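Chapter 7
Rules for Arms That Work Near People and Furniture

7.1 Scope of the chapter

The earlier chapters treated the arm as a mechanism. From this point on it is treated as a source of risk, and the question changes from what the arm can do to what it is allowed to do. The material follows the house rules drawn up at the Kindis laboratory by Irena Witkowska and later adopted, with small edits, at the Nerkham site.

The rules are divided into limits, checks and records. Limits are values that the controller enforces without operator input. Checks are carried out by a person before power is applied to the joints. Records are kept so that a second person can repeat the work or find the cause of a fault.

Two terms need fixing early. The working volume is all the space the arm can reach, including the space swept by the elbow. The task volume is the part of it that a given task requires — usually much smaller. In the Kindis rules, speed inside the task volume is capped at 285 millimeters per second, and any change to that cap must be signed by 2 people. Section 7.4 shows how the cap was chosen and why Remigiusz Zalewska argued for a lower one.

7.2 Furniture as part of the cell

Fixed guards and fences are covered by the site plan, but furniture with moving parts is often left out of it. A drawer changes the shape of the cell each time it is opened, and the collision model must follow. The rule is that the state of every drawer and door is entered before the first motion and updated after each one. In the cabinet used for this chapter, the bottom drawer stands fully open with a drink can lying on its side in it, while the gripper fingers are beside the second drawer and above the right edge of the open one. A model that still held the bottom drawer as closed would treat that space as free. Exercise 16 asks for the clearance check in this layout, first with the drawer entered correctly and then with the entry missing.

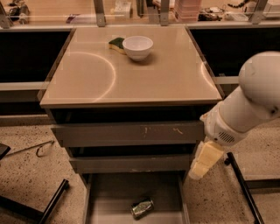
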